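About the Gurkstead Robotics Club

Home / About / Join / Projects / Contact

Who we are

Hello, and thank you for stopping by! We are the Gurkstead Robotics Club, a student club for anyone who has ever wanted to make a machine do something useful with its hands (or with whatever it has where its hands ought to be). We meet at Gurkstead College during the school year, and over the summer we run a month of open sessions every July for people who are thinking about joining us in the fall.

We started with 11 students and one arm that had been given to the engineering department by a firm that was moving out of town. It did not come with a manual. Ebere Tamuno, who was a second-year student then and is our faculty adviser now, spent most of a winter working out which cable went where, and a good many of the habits we still have come from that winter. We label things. We write down what we changed before we go home. We put the tools back where the next person will look for them, and if that sounds fussy, please come and spend one evening looking for a hex key at the bottom of somebody else's backpack.

These days the club has 50 members, give or take nobody in particular, and they come from all over the college. We have engineering students, as you would expect, but also nursing students, two people from the music program, a future history teacher and a baker who takes evening classes and has the steadiest hands of any of us. You do not need to know how to write code to join. You do not need to own anything. We would much sooner have someone who is curious and turns up than someone who knows it all and doesn't!

What we work on

Most of our year goes into one big project, and for the last while that project has been tool handling. We want a pair of arms to find a hand tool, pick it up, hand it across and put it back where it belongs. It sounds like a small thing when you say it out loud. Anyone who has tried to get a robot to pick a screwdriver up off a flat table will know better, and we have tried it so many times now that we have opinions about individual screwdrivers.

The project is called Zindport, and please don't ask us what it stands for. A member typed it as a folder name late one evening, the folder filled up, and by the time anyone thought to rename it the name was on the whiteboard, on the sign-up sheet and on a cake.

Zindport is built around a two-arm bench. One arm sits on each side of a wooden worktable, and everything they have to deal with lives between them. We change the layout every few sessions so that the arms (and the students driving them) can't get too comfortable.
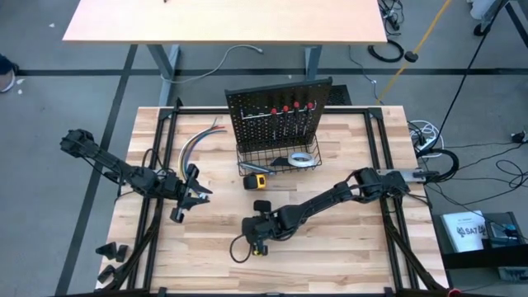

The Zindport bench, with both arms over the table and the red-handled screwdrivers up on the pegboard.

A new member's first job at the bench is usually to run one arm by hand, slowly, with an older member looking on. You learn a great deal in that first half hour. You learn that your own wrist does about six things at once without asking you, and that the arm would like each of those things spelled out. You learn to go gently. After that you move on to recording a task from start to finish, and then to looking back over the recordings with the group, where we talk through what went well and what we would like to try again.

We keep a log of every task run that we finish and write up properly. As of March 3, 2019, there were 163 of them in the book, and Zainab Nwosu, our student president, has read every single one. She started doing it so that she could answer questions from new members and then found that she liked it. If you have a favorite kind of failure, she can probably point you to the page.

How a session goes

People tend to ask us this before anything else, so we will try to give you a fair picture. Doors open at five. There is a quarter of an hour or so of chatting, finding a chair and eating whatever has been brought in, and then we go over the plan for the evening. We split into small groups. One group is at the bench, one is working on code, one is on repairs and wiring, and one is on what we call paperwork, though hardly any of it is on paper. Everyone moves around over the course of the term, and that includes the people who say they would be happy to solder forever.

At the bench we take turns at the controls. One person drives, one person watches the table and calls out, and one person writes notes. The person watching the table has the last word. If they say stop, the driver stops, and we talk about it afterward. Newer members are sometimes shy about calling a stop on someone who has been here for three years, and we work hard on that, with plenty of encouragement and (now and then) a small round of applause.

The hardest part of picking up a screwdriver from a flat surface is the last little bit. There is not much room under it, the handle wants to roll, and a finger that comes down a touch too far along will tip the whole thing up at one end. 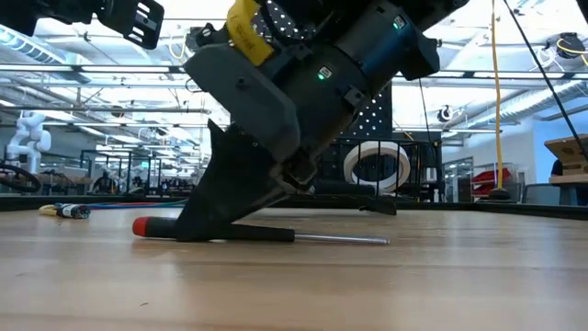
So we practice the approach over and over, first from one side and then from the other, and we try to get every driver to the point where they can bring a finger down on the handle without a thump. We have members who can do it while carrying on a conversation about lunch. We have others who need total silence, and we give them total silence. Both kinds write good notes, and the notes are what the code group needs when they sit down to work out what the arm should do when there is no driver at all.

At the end of the evening we power down together, put the tools away and fill in the log. Then somebody usually says something like "could we just try it one more time," and we have had to make a rule about that.

The Grarnness Cup

Once a year we pack up and take part in the Grarnness Cup, a friendly contest for college and high school teams from our part of the state. Each team is handed a tray of objects on the morning of the contest and has 40 minutes to get as many of them sorted and put away as it can. You don't know ahead of time what will be on the tray. One year it was mostly kitchen things, and we had a very long talk in the van on the way home about whisks.

We have never won it. We have come second, and we have come close to last, and the year we came close to last was the one that brought us the most new members, so we are not too worried. What we like best is the hour after the contest, when all the teams walk around and look at each other's setups. Several of the ideas on our bench came from that hour, including the way we hang our screwdrivers and the checklist taped inside our log. We hope a few of our ideas have gone home with other people too.

Looking through the gripper

One corner of the club has grown faster than any of the rest, and that is the group who work with the wrist cameras. It began with one member wondering why the arm kept missing by the same small amount, and it has become a whole table of people arguing happily about lens angles. Looking at a room from down between the gripper's fingers is a strange and rather lovely experience. Everything near you is huge. A pegboard turns into a wall. We show wrist camera pictures at every open evening, and visitors of all ages like to guess what they are looking at.
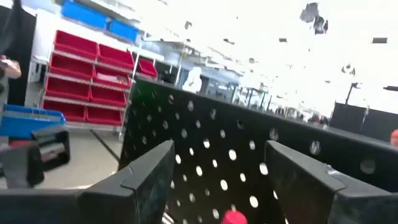
The wrist camera's view between the gripper fingers, with the pegboard ahead and the red bins off to the left.

The camera group would like us to mention that they are always looking for people who enjoy sorting pictures. It is quiet work and it goes well with tea.

Our space and our friends

We share a big, bright workshop with several other groups, and we are grateful for it every week. The Salazar Fund pays for our spare parts and for travel to the Cup, and has done so since our second year. The college looks after the building and puts up with our storage requests. Former members come back to give talks, fix things, and tell us how much harder it was in their day. (Ebere does this too, and he never left.)

Joining us

Come to any session during the term, or to one of the open sessions in July. There is no test and no fee. Wear closed shoes, tie back long hair, and bring a notebook if you like one. If you use a wheelchair or would like a quieter corner to work in, drop us a line before your first visit and we will have things set up when you arrive.

Members under 18 need a signed form, and you can pick one up at the college front desk or ask us to send it to you. High school students are very welcome, and so are their parents, who have been known to stay.

To reach us, use the contact page or leave a note in the club's mailbox in the engineering office. Zainab answers most of the messages herself, usually within a few days, a little slower around exams.

Contact / Calendar / Safety rules / Past projects / Back to top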